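**Skelholm cell back in use after gripper and cable work**

SKELHOLM, November. The tabletop robot cell at the Flasten workshop is running again after a repair that took 16 working hours and replaced both gripper fingers, one mounting screw and a length of cable sleeve.

The cell has one arm, bolted to a steel plate at the back of a white table. It is used to practice handling small hinged and sliding parts, and most of its day is spent on board games and other household items with pieces that have to be flipped, pushed or lifted. Pirmin Wieser, who looks after the cell, took it out of service when the gripper began closing off center.

"It was closing to the left," Wieser said. "The arm would go to the right place and the fingers would meet somewhere else. On a big part you don't notice. On a tab as wide as your fingernail you miss it altogether."

Wieser first suspected the calibration and ran it again from the start. The arm repeated its positions well, so he moved on to the hand. With the fingers off, he found that the lower mounting screw on one side had worked loose and that its hole in the finger had worn oval. The matching hole on the other finger was in better shape, but he changed the pair.

The fingers are white and are made in the workshop to a drawing by Taras Shevchuk. Each has a small notch on the inner edge, which is meant to catch the lip of a thin part. Shevchuk kept the notch as it was in the new set and made the material around the lower screw hole thicker. He also asked for the screws to be tightened with a torque driver from now on. Up to now they had been done by hand with a hex key.

The new pair was fitted in the morning. Shevchuk set the opening width, closed the gripper on a feeler gauge and adjusted the left side until both fingers touched it together. The wrist camera was then cleaned and its mount checked for play. No change was needed there.

For the test the two men used a French-language animal guessing game, a board with rows of cards behind red flip-up panels. It is one of the harder items on the shelf at Flasten. The panels are thin and sit close together, and pushing one without moving its neighbor depends on the fingers being where the controller thinks they are. 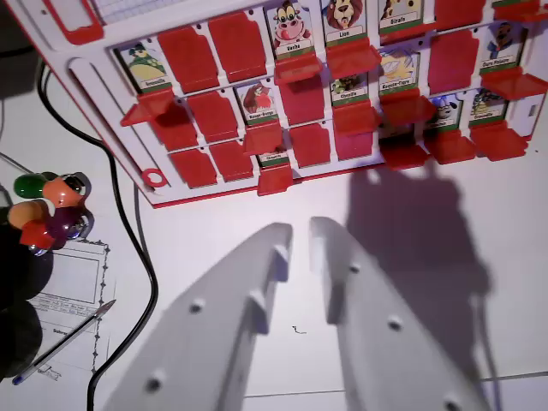

*The new gripper fingers in front of the test board at Flasten, seen from the wrist camera. Some of the panels are up and some are folded down.*

The test called for 277 panel moves, split between raising and lowering. The arm completed the first 153 without a stop. Wieser then paused the run to check the screws, found them tight, and started it again. There were 2 faults in the second part. In one, the arm pushed the whole board a short way across the table, and the next panel was out of reach. In the other, a finger came down on top of a raised panel and the force limit stopped the arm, as it is set up to do.

Wieser put the first fault down to the table, which he had wiped with cleaner before the test and which was more slippery than usual. A strip of rubber matting will go under boards of this kind in later runs. The second fault was logged and the approach height for raised panels was increased slightly in the program.

The cable work was planned before the gripper trouble and was moved up so that the cell would be down only once. One of the cables at the arm's base had been rubbing on the edge of the plate, and the outer sleeve had gone thin in one spot. The conductors inside were sound. Shevchuk cut back the sleeve, fitted a new piece and filed the edge of the plate smooth.

Cables that run over the tabletop itself were left as they are. Wieser said he would like to see them under the table in time, but that would mean drilling the top, and the table belongs to the building.

The parts were ordered through Yurchenko, the supplier the workshop uses for screws, inserts and sleeving. The torque driver is on loan from the Brunby site until Flasten's own arrives. Brunby runs a similar arm with an older version of the fingers, and Shevchuk has sent over the revised drawing. Staff there will check their lower screws before deciding whether to change the set.

The maintenance sheet for the cell has been rewritten to match. The finger screws are to be checked at the start of each shift, with a witness mark in paint pen across each screw head so that any turning can be seen at a glance. The gauge test is to be done weekly, and the cable sleeve looked at whenever the plate is wiped down. Anyone who changes the fingers must now write down the side, the torque setting and their initials.

The worn fingers have been kept. Shevchuk plans to cut one through the lower hole to see how far the wear goes, and will compare it with the spare pair in the drawer, which were made from the same batch of material but have never been fitted.

The cell is open for bookings again through the workshop desk. Morning slots are taken through the end of the month, with afternoons still free.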